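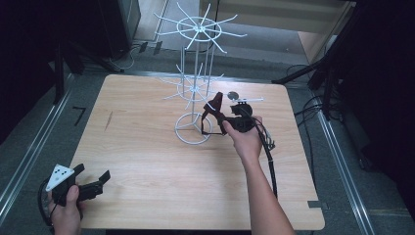 Las dos pinzas de mano y el expositor de alambre, en la mesa de pruebas de Felberg.

Abro hilo con la visita de hoy, que vengo con la cabeza llena y si no lo cuento ahora se me olvida la mitad 🧵

Felberg hacía jornada de puertas abiertas en la nave de Dosden. Me apunté en marzo, casi sin leer el correo, y menos mal, porque las plazas volaron. 91 personas repartidas en turnos!

A mi grupo nos tocó Wumpini Ametepe, que lleva la parte de manipulación. Habla rapidísimo y contesta a todo, hasta a las preguntas tontas (hice varias).

La mesa que más me gustó es la de la foto. Coges una pinza con cada mano y haces tú la tarea: te acercas al expositor, buscas una varilla, abres, cierras. De esos movimientos aprende luego el robot.

Parece fácil. No lo es. Con los dedos no te das cuenta de lo que haces, pero con esas pinzas tienes que pensar hasta por dónde entras. Yo iba con la izquierda pegada a la mesa como si me fuera a caer 😅

Y el expositor tiene mala idea: dos pisos de ganchos saliendo hacia todos los lados, todo varilla fina y blanca. Wumpini dice que le gusta justo por eso – si te descuidas, enganchas el de arriba cuando ibas al de abajo.

Me dejaron probar 2 veces. La primera, un desastre. La segunda ya le iba cogiendo el punto y me dijeron que tocaba cambiar de turno, claro.

Pregunté cuántas repeticiones llevaban esa mañana: 74. Yo con diez ya estaría pidiendo una silla y un café.

Después vimos Tosh, el programa donde repasan las grabaciones. Esa parte se me hizo más larga, aunque el chico de al lado tomaba apuntes como un loco, así que igual es cosa mía.

Los de Rosby también tenían un puesto a la entrada, pero había tanta cola que lo dejé para otro día.

Si repiten, id. Y llevad calzado cómodo, que se pasa uno la tarde entera de pie.

7 jul 2021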